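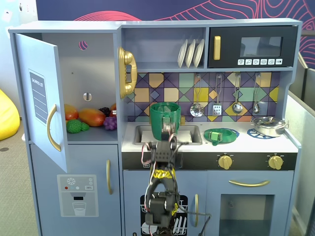
Noémie MacDonald wrote to us that the handles on hers worked loose in January and that a quarter turn on each screw put them right. Handle screws should be checked before first use and again after the first month of play.

Print this page | E-mail this page

Last updated: 2021-11-04

Section 4. Fitting out and daily use

This section assumes that the cabinets, doors and countertop of your Banance play kitchen are already joined as described in Section 3. Do not hang or load anything until the unit stands level and does not rock.

4.1 Doors and handles

1. Open the upper refrigerator door all the way and let go of it. It should stay where you leave it. If it swings back by itself, loosen both hinge screws, lift the door slightly and tighten them again.
2. Tighten the handle screws from behind with a hand screwdriver.
3. Close the lower refrigerator door and check that the gap along the handle side is even from top to bottom.
4. Repeat for the oven door.

Caution: Do not use a power driver on the handles. The screw holes strip easily.

Note: The water dispenser on the lower refrigerator door is printed. Its buttons do not press, and no battery is needed for it.

4.2 Shopping list

The SHOPPING LIST label is on the upper refrigerator door. Wipe it with a dry cloth before you write on it for the first time. Use chalk only. Marker ink, including the kind sold as washable, may leave a shadow that cannot be removed. Replacement labels can be ordered from Sang under spare parts.

4.3 Upper shelf

1. Set the plates upright, on edge, to the left of the microwave.
2. Push the microwave back until it touches the rear panel.
3. Open and close the microwave door a few times. If it catches on a plate, move the plates farther left.

Caution: The upper shelf is made for the toy plates and the microwave. Do not store books, real dishes or glass jars on it.

4.4 Sink and countertop

1. Lower the sink basin into the opening in the countertop and press on all the corners.
2. Push the faucet into its hole at the back of the basin. It fits in one direction only.
3. Wipe the countertop with a damp cloth and dry it right away.

Caution: The basin has no drain. Do not fill it with water. Water that runs under the rim will swell the panel below.

4.5 Play food

Put the larger pieces of fruit on the refrigerator shelf first and the small ones in front, where a child can reach them without pulling everything out. Before the kitchen is used by a new group of children, wash the plastic food in warm water no hotter than 40 °C and let it air dry. Do not put it in a dishwasher. The Killier fruit set sold as an add-on is washed the same way.

Throw away any piece that has cracked or has a sharp seam.

4.6 Cookware

The pot and its lid are toys and must not be used on a real stove or in a microwave oven. Keep the pot on the stove top when it is not in use. Stored inside the oven, it can jam the door if the lid slides off.

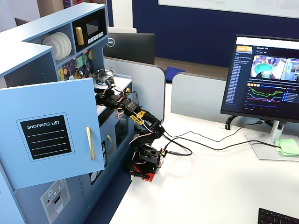

Can the kitchen be placed on a table or desk?
Any firm, level surface will do, as long as it is deeper than the base of the kitchen and does not move when the doors are opened.

4.7 Putting away at the end of the day

1. Return the food to the refrigerator and close both doors.
2. Stand the plates back on the upper shelf.
3. Put the handset back on the wall telephone.
4. Put the lid on the pot.
5. Run a dry cloth over the handles. Finger marks show more on the gold finish than on the panels.

4.8 Moving the kitchen

Take out all loose parts first. Two adults should lift the unit from under the base. Never lift it by the countertop, the upper shelf or the door handles. If it will be stored for more than some 100 days, back each hinge screw off by half a turn and lay a sheet of Totirix foam between the doors and the cabinet.

Go on to Section 5 for cleaning the backsplash and replacing hinges.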